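Suturing practice: short tail keeps pulling through, knot sits right on the slit

Asked by Rosalía Urquijo in Sewing Up & Knots

Hi all, hoping someone can help before my next bench session, I've got the console booked for 7 in the morning so quick answers very welcome.

Doing simple interrupted stitches on practice tissue. Braided thread. I can do it fine by hand with a needle holder, but at the console I'm all over the place. Three views from the same session, see below.

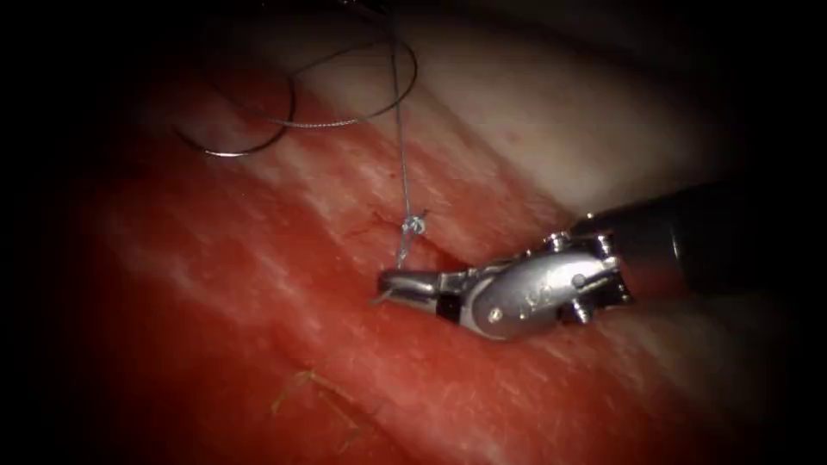
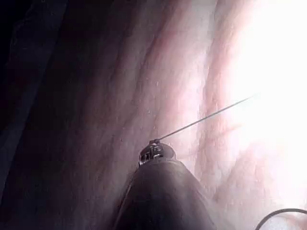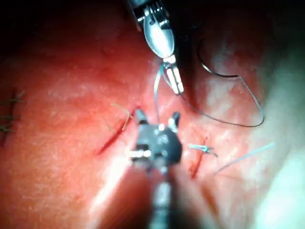

Top one has the tied knot and the short tail in the jaws, bottom one has the light blue thread between the two instruments.

What's bugging me:

Tail. Either I leave heaps and it gets tangled in the next throw or I leave hardly any and it pulls through when I wrap. No in between. Lost two stitches that way before I even got a first throw down.

Knot position. Mine end up on top of the cut and not off to the side. Does it matter on practice tissue or am I being fussy? Khang Huỳnh, who runs our bench, says off to the side always. The printed notes we got from Stadero don't mention it at all.

Slack. Long end gets away on me. Grab it near the tissue, tighten, then there's a great loop of it lying somewhere behind where I'm working and I pick up the wrong bit next.

Also fraying. Is it normal for braided to go fuzzy where you've gripped it? I probalby regrip too much.

Not after a full lesson, just whatever fixed it for you. Been at it since June and feel like I've gone backwards.

Answer from Kiros Mekonnen (marked as helpful by asker)

Not backwards, everyone gets a slump after the first bit. OK in order.

Tail length. Stop eyeballing it against the tissue because the zoom changes and so does your idea of short. Measure against your own jaws. Tail about as long as the jaws, maybe a bit over. Pull the thread through slowly, watch the tail end and nothing else, stop when you get there. The other hand should be doing nothing at this point. Most pull-throughs I see are from people already setting up the wrap with the other hand while the first one is still pulling.

Then the wrap. Make the loop close to the tail. If the loop's made way up high and you have to travel down to grab the tail, you drag the thread with you and out it comes. Jaws hover right over the tail, wrap there, tiny move down, grab, done. Grab the very end of the tail too, if you take it in the middle you get a bow instead of a knot. Have made many bows.

Knot position. Yes off to the side. On a real wound you don't want the lump sitting in the line, and on practice tissue you want the habit. You choose the side with the last pull on the first throw. Lay it flat, then ease both ends across toward the side you want before you lock it with the second. Once the second throw is down hard it's not going anywhere and if you drag it you just tear the edge. Pull the tail to one side and the long end to the opposite, hands level, low to the tissue. If you pull up, you lift the edges and the knot rides on the top of the cut, could well be what's happening to you.

Slack. Two things. Cut your thread shorter, for single stitches you do not need a metre of it. I go 15 cm or thereabouts, shorter when I'm teaching. And park the long end in the same spot every time, I put mine up and left. Doesn't matter where, only that it's the same. Then when you go looking for it you know which bit you've got.

Fuzz, yes normal-ish with braided. Grip the bit that's going to be cut off if you can. Don't grip the length that ends up inside the knot.

Drill that sorted me out: no needle at all. Just a piece of thread through the edge already, tie, cut, pull out, again. 38 in one afternoon was my record, awful afternoon, but the tail thing went away after that.

Comment by Rosalía Urquijo
Pulling UP. Yes. I'm doing that, I can feel myself doing it even thinking about it. Thanks, trying the no needle drill first thing.

Comment by Kiros Mekonnen
Good. Do it with lousy old thread, don't waste the good stuff.

Answer from Tin-yau Su

Agree with most of the above. Would add: there's no feel through the console on ours, so you have to learn to judge tension by looking. Watch the tissue, not the thread. When the edges just touch, stop. If it starts to pucker or the colour changes where the thread goes over, you've gone past it. New people snap thread or cheesewire straight through the edge becuase they're waiting to feel something.

And pass the thread hand to hand with both jaws in view. If you can't see both tips, move the camera. Takes a second. I see people reaching off to the side of the picture and hoping.

I don't agree on the short thread. 15 is too short if you're still fumbling, you run out after the second stitch and spend your session rethreading. I'd say 20 until it's smooth, then go down. Personal taste I guess.

First throw double, then singles in opposite directions. If you do them all the same way it slips. Especially with anything slick. Braided is more forgiving but don't rely on it.

Comment by Kiros Mekonnen
Fair on the length. I was assuming one stitch per piece.

Comment by Khang Huỳnh
Off to the side always. Glad that's settled.

Answer from Donal Horgan

What thread is it?? Makes a big difference. We had a box of Chala braided that went to fluff if you looked at it and then a box from Simar that was fine, same size on the label. Might just have been old stock. Could be your thread and not you.

Also buy in bulk, we paid 700 for a carton between us and still have most of it.

Sorry can't help on the console side, I only do it by hand. By hand I wet the thread first. No idea if that carries over.

Comment by Rosalía Urquijo
No label left on the packet, will ask. Update for anyone searching later: did an hour of the no needle drill, tail is way better, knots going to the left when I want them to. Right side still rubbish. Slack still a mess but I keep forgetting to park it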